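Plorno Bench Mat, Large, Dark Gray: A Review

I own a white tabletop, a decision I made in July and have regretted at every meal and every repair since. Small metal parts vanish on it. The Plorno mat was supposed to fix this for 20 dollars, and I have now had 7 weeks to find out whether it does.

It arrives rolled up, like a diploma, and for the first 2 days it would very much like to go on being a diploma. I put a cookbook on each end. After that it lies down and behaves.

Mine is the dark gray. Stiltex makes a green one with a grid printed on it, for people who plan to measure things. The plain one suits me better, and silver gears and white rings show up on it the way they should.

Gears and rings on the mat:
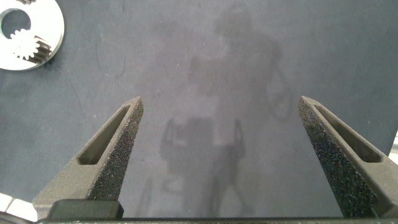
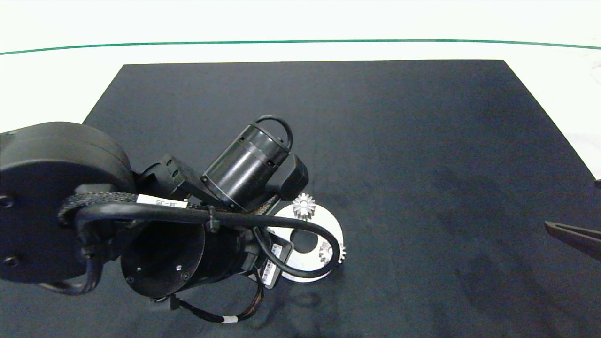
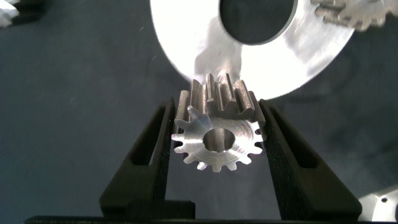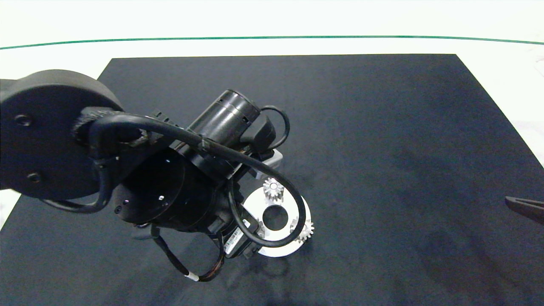 What I'd Complain About

It smudges. Fingerprints, dust, whatever was on the bottom of your mug: the mat takes them all in and keeps them. A damp cloth moves the marks to a new location.

The smell lasted a week. The package calls it "low odor," and I would like to meet the high.

Size is fine for small gear work. It leaves a strip of table along the side, where my screws now go to hide.

Against the Mondance

The Mondance mat is thicker and costs more, and it slid every time I leaned on it. I gave it to Hsiao Repair down the street, where it's under the coffee maker. The Plorno stays put.

Rating: 7 out of 10. Would buy again, in the same color, with the windows open.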